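Kurnico Home Study Notes
Setting up a table for tutoring at home
Updated September 24, 2025

Most home tutoring takes place at a table bought for another purpose. A few measurements and one or two cheap fittings will usually make it serviceable for an hour's lesson.

Height of table and chair

Measure from the floor to the top of the table. A standard dining table is close to 725 mm, a height that suits most adults and is too high for most primary pupils. Raise the seat and leave the table as it is. The pupil's forearms should lie flat on the surface with the shoulders down. When the seat goes up the feet come off the floor, so add a footrest. A closed storage box filled with old paper will do, provided it does not slide. On a hard floor, put a square of carpet underlay beneath it.

Check the height again each September. Growth over the summer is easy to miss.

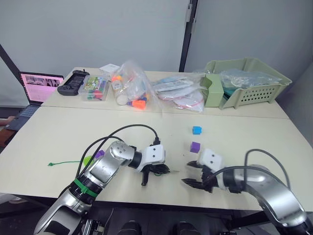 Two tables pushed together

A lesson with two pupils, or one pupil and a large atlas, often needs more surface than a single table gives. Two tables of the same height can be joined, with the following points in mind.

Set the join across the width, beyond the pupil's writing area. A pen that meets a gap will go through the paper. If the join has to fall under the work, cover it with a writing board or a sheet of thick card.

Level the tops before the lesson. Lay a long ruler over the join and look for light beneath it. Pack the low legs with felt pads, adding one layer at a time.

Stop the tables drifting apart. Two G-clamps on the underframes are enough – protect the finish with offcuts of card and do not overtighten.

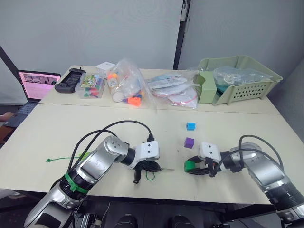 Light and glare

Pale tops reflect more light than dark ones. This helps with reading but can be tiring under a bare ceiling bulb. Place the lamp on the side opposite the writing hand: left for a right-handed pupil, right for a left-handed one. The lower rim of the shade should sit just below eye level. If the surface still glares, use a matt desk mat in grey or green.

Ink and pencil marks

Graphite comes off a laminate top with a soft white eraser, used dry. For ballpoint, dab with surgical spirit on cotton wool, test a hidden corner first, and wipe with clean water afterwards. Do not use spirit on varnish or on painted wood. Whiteboard marker that has strayed on to a laminate top can often be lifted by writing over it with a fresh marker and wiping at once. Highlighter needs only warm water and washing-up liquid if caught the same day.

Storing work between lessons

One shallow tray per subject is easier to keep in order than a deep drawer. Label the short edge. File the current exercise book at the top, corrected work behind it and past papers at the back. Clear each tray at half-term – anything over a year old can go, except coursework drafts and reports.

Comments

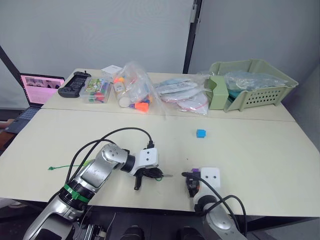 Colette Millet: The footrest advice is sound, but I would add that the chair itself matters. We raised ours with a cushion and my son, who is 13, slid forward all through his maths lesson. A firm foam pad with ties at the back corners cured it. On the join between two tables, masking tape along the underside worked for us where clamps would not fit, though it has to be replaced every few weeks.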